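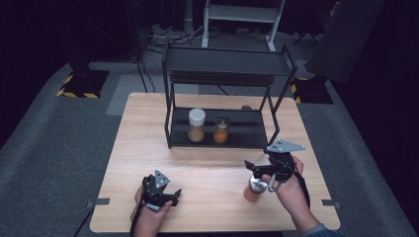
오버록의 장력 다이얼은 맨 나중에 만지는 것이라고 그는 말을 꺼냈다. 땀이 고르지 않으면 사용자는 대개 다이얼부터 돌리고, 원래 값을 적어 두지 않은 채 네 개를 모두 돌린 다음 기계를 들고 온다. "그 상태로 오면 처음 증상이 무엇이었는지 알 수가 없습니다. 증상이 네 겹으로 덮여 있으니까요."

인터뷰는 Rurkwood 작업실에서 진행했다. 가정용 오버록을 주로 정비하는 곳이고, 지난 4월부터 접수한 기계는 174대다. 접수 대장에는 기종, 실 종류, 마지막 바늘 교체 시점, 그리고 손님이 가져온 시험 봉제 조각을 적는다. 조각이 없으면 접수대에서 바로 박게 한다. 실이 빠져 있으면 손님이 직접 꿰게 하는데, 이 과정에서 원인이 드러나는 일이 많다고 했다.

가장 흔한 접수 사유는 아래루퍼 실 끊김이다. 그는 이것을 장력 문제로 분류하지 않는다. "4사 오버록은 꿰는 순서가 있습니다. 윗루퍼, 아래루퍼, 오른바늘, 왼바늘입니다. 바늘실이 먼저 들어간 상태에서 아래루퍼를 다시 꿰면 바늘실이 루퍼에 걸립니다. 몇 땀은 정상으로 나오다가 끊어집니다. 그러면 다들 실이 약하다고 생각합니다." 아래루퍼 실만 끊어졌더라도 바늘실 두 가닥을 바늘귀에서 빼고, 루퍼를 꿴 뒤, 바늘실을 다시 꿰라는 것이 그의 권고다. 핸드휠을 몸 쪽으로 두세 바퀴 돌려 사슬이 만들어지는지 확인하고 나서 발판을 밟는다.

두 번째는 장력 디스크에 실이 들어가지 않은 경우다. 노루발을 내린 상태에서 실을 꿰면 디스크가 닫혀 있어 실이 그 위에 얹힌다. 다이얼 숫자를 올려도 변화가 없다면 이 상태를 의심한다. 작업실에 시험용으로 두고 쓰는 Zetholm은 다이얼 눈금이 8까지 있는데, 4사 기본 봉제에서 어느 한 다이얼이라도 끝 눈금까지 올라가 있다면 조절의 문제로 보지 않는다고 했다. "실 경로 어딘가가 빠진 겁니다. 눈금을 되돌리고, 노루발을 올리고, 처음부터 다시 꿰는 게 빠릅니다."

실에 대해서도 물었다. 그는 작업실에서 Nouri의 폴리에스터 콘사를 쓴다. 특별히 우수해서가 아니라 굵기가 로트마다 크게 달라지지 않아 시험 봉제를 비교하기 쉽기 때문이라고 설명했다. 루퍼에 울리 나일론을 쓰는 손님에게는 바늘 쪽까지 같은 실로 바꾸지 말라고 안내한다. 신축성이 있는 실은 장력 디스크를 지나면서 늘어났다가 원단 위에서 줄어든다. 가장자리를 덮는 용도로는 유리하지만, 바늘실로 쓰면 솔기가 오그라드는 원인이 된다. 루퍼에 쓸 때도 해당 다이얼은 일반 실보다 낮게 두고 시작한다.

콘의 위치도 점검 항목이다. 실걸이 기둥을 끝까지 뽑지 않으면 실이 위로 곧게 풀리지 않고 콘 가장자리를 스친다. 저속에서는 드러나지 않고 속도를 올리면 땀 폭이 주기적으로 좁아진다. "주기가 일정하면 콘을 봅니다. 불규칙하면 바늘을 봅니다."

바늘 이야기로 넘어가서, 그는 규격 혼용을 지적했다. 가정용 오버록이라도 기종에 따라 일반 가정용 바늘을 쓰는 것과 공업용 계열을 쓰는 것이 있다. 길이가 조금만 달라도 루퍼 끝이 바늘실 고리를 잡지 못한다. 설명서에 적힌 규격을 앞덮개 안쪽에 써 붙여 두라고 했다. 바늘 고정 나사는 두 개인데 왼바늘과 오른바늘의 높이가 원래 다르다. 높이를 나란히 맞추려고 한쪽을 덜 밀어 넣은 기계가 한 달에 한 번은 들어온다. 둘 다 끝까지 밀어 넣고, 평평한 면을 뒤로 향하게 한 다음 조인다.

차동 이송은 질문이 가장 많은 항목이라고 한다. 앞톱니와 뒤톱니의 이송량 비율을 바꾸는 장치로, 중립이 1이고 시험기의 최대값은 2다. 값을 올리면 앞톱니가 원단을 더 많이 밀어 넣어 니트가 물결치는 것을 막는다. 반대로 1보다 내리면 원단을 당기면서 박으므로 얇은 직물의 주름이 줄어든다. "니트니까 무조건 최대로 올린다는 분이 있습니다. 최대로 올리면 니트도 모입니다. 일부러 주름을 잡을 때 쓰는 값입니다." 그는 1.3에서 시작해 물결이 남으면 조금씩 올리는 방식을 쓴다. 시험 조각은 실제 솔기와 같은 방향으로 재단해야 한다. 식서 방향 조각으로 맞춘 값은 푸서 방향 밑단에서 맞지 않는다.

칼날은 소모품으로 취급해야 한다는 설명이 이어졌다. 윗칼과 아랫칼 가운데 어느 쪽이 경질인지는 기종마다 다르고, 먼저 닳는 쪽도 그에 따라 달라진다. 칼이 무뎌지면 원단 가장자리가 잘리지 않고 접혀 들어가는데, 겉으로는 루퍼 장력이 강한 것과 비슷하게 보인다. 구별법은 단순하다. 칼을 내린 상태에서 실을 모두 빼고 원단만 통과시킨다. 잘린 면에 올이 끌려 나와 있으면 칼이다. 핀을 꽂은 채 박는 습관에 대해서는 짧게 답했다. "이 나간 칼날은 갈아서 쓰지 않고 교체합니다. 핀은 솔기와 나란하게, 칼에서 먼 쪽에 꽂으면 됩니다."

청소와 주유에 관해서는 순서를 강조했다. 먼지를 먼저 빼고 기름을 넣는다. 거꾸로 하면 기름 먹은 먼지가 루퍼 축에 뭉친다. 압축 공기는 권하지 않는다. 먼지가 더 안쪽으로 들어가기 때문이고, 작업실에서는 붓과 좁은 흡입구를 쓴다. 기름은 Dondard의 미싱유를 쓰며 설명서에 표시된 지점마다 한 방울씩 넣고 자투리 천을 박아 남은 기름을 뺀다. 자가 주유가 필요 없다고 표시된 기종에는 사용자가 기름을 넣지 않도록 한다.

속도에 관한 질문에는 점검용 기준을 하나 제시했다. 작업실에서는 정비가 끝난 기계를 분당 1000땀으로 연속 봉제해 본다. 이 속도에서 사슬이 고르면 저속에서 다시 문제가 생기는 일은 드물다. 다만 정비 전 진단은 반드시 저속과 핸드휠로 한다. 빠르게 돌리면 루퍼가 고리를 놓치는 지점을 눈으로 확인할 수 없다.

루퍼와 바늘의 타이밍은 사용자가 직접 조정해도 되느냐고 물었다. 그는 권하지 않는다고 답했다. 루퍼 끝과 바늘 사이의 간격은 게이지로 맞추는 값이며, 한쪽을 옮기면 보조 루퍼나 바늘받이까지 다시 확인해야 한다. 핸드휠을 돌릴 때 금속이 닿는 소리가 난다면 그 자리에서 멈추고 접수하는 편이 부품 값이 적게 든다.

마지막으로 기계를 맡길 때 무엇을 함께 가져와야 하는지 확인했다. 문제가 생긴 원단과 같은 원단 조각, 사용하던 실 전부, 빼놓은 바늘, 전원 케이블과 발판이다. 다이얼은 문제가 난 당시의 눈금에 그대로 둔다. 이미 돌렸다면 돌렸다고 적으면 된다. 접수 양식에는 그 칸이 따로 있다.

2022-12-29

공유 8
댓글 2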